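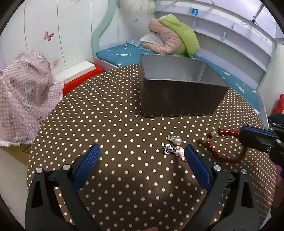
The round table, with the dotted cloth.

The Room in Skadley

When Siiri Sjöberg came to Skadley in May, she had one suitcase and a letter from the landlord, Mr Kourkoulas. The letter said that the room was on the second floor, that the window looked at the river, and that the rent was to be paid on Fridays. It did not say that the window could not be opened.

"It was painted shut," said Mr Kourkoulas. "Before my time."

He gave her the key and went down again, very slowly, holding the rail.

She sat on the bed and looked at the river. It was brown and it moved less than she had hoped. At home the river had made a noise all night, and as a child she could not sleep in any place where it was quiet. Here she heard only a radio through the wall, and a woman who was singing one word behind the singer, as if she was learning the song.

For nine days she did not meet the woman. She went to her work at the ferry office in Plirnergate, where she wrote the names of passengers in a long book, and she came home and ate bread and soup. The singing came at seven o'clock. Once it was a song she knew, from her mother's kitchen, and the woman next door made a mistake in the second verse. Siiri said the right word aloud to the wall.

The singing stopped.

Then it began again, from the start of the verse, and this time the word was right.

The next evening there was a knock. The woman was older than her voice. She held a folded cloth under her arm.

"I am Nazanin Nouri," she said. "You corrected me."

"I am sorry."

"No, no. I have sung it wrong for many years, and my husband was too polite." She looked past Siiri into the room. "You have a bare table. It is sad to eat on a bare table. Take this, I have two."

They put the cloth on together, each holding one side, and walked round the table until it hung evenly. Mrs Nouri pressed the folds flat with her hand. Siiri had only one cup, so Mrs Nouri went back for another, and they drank tea until the street lamps came on. 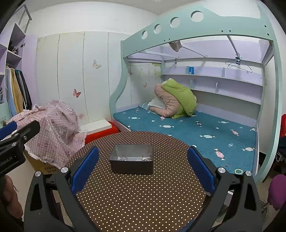 Brown, with white dots all over.

"Where did you learn the song?" asked Siiri.

"On a boat. A girl was singing it at the rail. I never saw her face, the wind had put her hair everywhere. I was going to meet my husband, whom I did not know so well yet, and I was afraid, and I thought: if I remember this song to the end, all will be well."

"And did you remember it?"

"You heard how I remembered it," said Mrs Nouri. "One word wrong."

Siiri thought of her mother, who had crossed on a boat once, when she was young, and who did not like to speak of it. She turned her cup on the cloth. She wanted to ask which year it was, and what colour the girl's hair had been, but Mrs Nouri had already started the third verse, quite softly, and was waiting for her to come in.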